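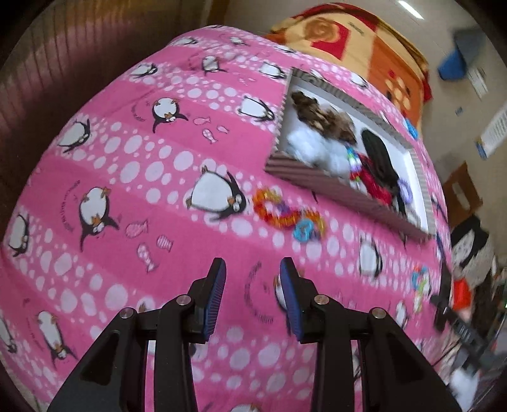

Josinora textile pattern notes, README

Last touched December 2, 2024. Kylie Hinds. Still messy, sorry, will tidy in January.

What's in here

Catalog of printed fabric patterns, mostly children's bedding and some curtain material. 3653 rows in the main table, one row per pattern. Not one per item. If the same print shows up on a pillowcase and a crib sheet it gets one row and the items go in the notes column.

No fabric ships with this, obviously. Text only. Swatch scans live on the Trulby drive, ask me for access.

Files

patterns.csv - main table
motifs.csv - list of allowed motif words
colors.csv - color words, plus the old names they replaced
repeats.csv - repeat measurements, only where somebody had a flat piece to measure
old/ - the Eichhorn list as it came to me. Don't edit. Don't sort it either, the order matters for matching page numbers

Columns in patterns.csv

id - number, never reused. Gaps are deleted duplicates
title - short plain name, whatever the person cataloging called it
ground - main background color, one word from colors.csv
ground_type - solid, stripe, check, dot, mixed
motif_1, motif_2 - from motifs.csv. Most important first. Leave motif_2 blank if there's only one
direction - one-way, two-way, tossed
repeat_h, repeat_w - inches. Blank means not measured, NOT zero
fiber - only if there was a label. No guessing by feel
source - eichhorn, likville, or direct
notes - free text, gets long

How to pick direction

One-way: everything stands up the same way, wrong if you flip it. Two-way: flips fine. Tossed: motifs at all angles, no up. Animal prints cause most of the arguments. If the animals are tipped every which way it's tossed, even when the stripes behind them run straight. Put the stripe under ground_type and move on.

Stripe plus dots: use mixed. Used to be two separate fields and it was a pain, merged them.

Colors

Kept to everyday words. Pink, not rose or blush or salmon. If there are 2 shades of one color write the color once in ground and say light/dark in notes. The Eichhorn list had a lot of seller names (things like "morning shell") and I mapped all of those by hand, so there will be mistakes. colors.csv has both, check there before you tell me something is wrong.

Where the rows came from

Eichhorn list: typed up from a paper ledger. Spelling fixed, nothing else. Dates in the ledger are when it was written down, not when the fabric was made. Please don't use them as manufacture dates, this has happened.

Likville: donated house lots, cataloged over 6 afternoons at folding tables. Good on motifs, weak on repeats. Light in that room was yellow so creams and whites are iffy.

Direct: ones I did myself.

Known problems

- fish and whale got swapped in a batch of Likville rows, fixed most of them
- "bear" covers teddy bears and real bears. Should be split. Isnt yet
- some repeat_w values are in centimeters. If it looks huge, it is probably that
- commas inside notes, quoted properly I think, but Excel sometimes breaks them anyway
- faded pieces logged as the faded color. No fix for this
- quilted items: measuring a repeat across the quilting gives a short number. Skip it or flag it in notes

Adding rows

Copy the last row, bump the id, fill in what you know. Blank is fine. New motif word goes in motifs.csv first, otherwise the check script complains and stops. Search before adding, dinosaurs especialy, there are so many dinosaurs.

Reuse

Fine for research, teaching, quilting, whatever. Credit Josinora. The swatch scans are separate and you need to ask.

To do

split bear
redo cream/white for Likville
backfill direction for early Eichhorn rows
write down how to measure a half-drop repeat, people keep asking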